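Stores and Bench Technician (part-time, fixed term)

Herex is looking for a technician to run the parts store and light assembly benches at its Pangilinan site. The post is for 12 months in the first instance, 30 hours a week, starting in January. It reports to Virgilio Baluyot, Site Operations.

The store holds 2190 stock lines, mostly fixings, bearings, seals, cable and sheet offcuts. Stock records were moved to the Driltitus system last year and the bin locations have not all been checked against it. Completing that check is the first task of the post and is expected to take up much of the first quarter.

Main duties:

- Receive goods, check them against the delivery note and book them in the same day.
- Issue parts against signed requests and keep minimum stock levels under review.
- Carry out the rolling stock check, bay by bay, and record differences.
- Make up kits of parts for the Brultska pump refurbishment line.
- Keep the benches, hand tools and torque wrenches in working order and send measuring equipment out for calibration when due.
- Raise scrap notes and arrange collection of waste metal and oils.

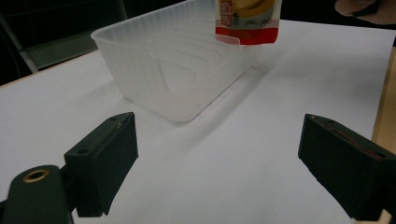

Kits for the pump line are made up to a printed list and sealed with a numbered tag. Some 70 kits are needed in a normal month, with a peak before the summer shutdown. Shortages must be reported before 10 am so that the line can be replanned — a kit is not released with parts missing.

Applicants should have worked in a store, workshop or similar setting and be able to read a simple engineering drawing. You will need to tell metric from imperial threads and use a vernier caliper without supervision. A counterbalance truck licence is useful, but training can be given. The work involves standing for long periods and regular lifting within the site handling limits.

Hours are worked between 7.30 am and 4 pm and can be spread over four or five days by agreement. Overtime is occasional and paid at the site rate. Safety footwear and workwear are supplied.

To apply, send a CV and a short covering letter setting out your stores experience to the Site Operations office, marked "Bench Technician". Shortlisted applicants will be asked to complete a 30-minute practical exercise in part identification and booking-in, followed by an interview. Travel costs are not refunded.

Contact Herex | Copyright Herex, all rights reserved | Back to top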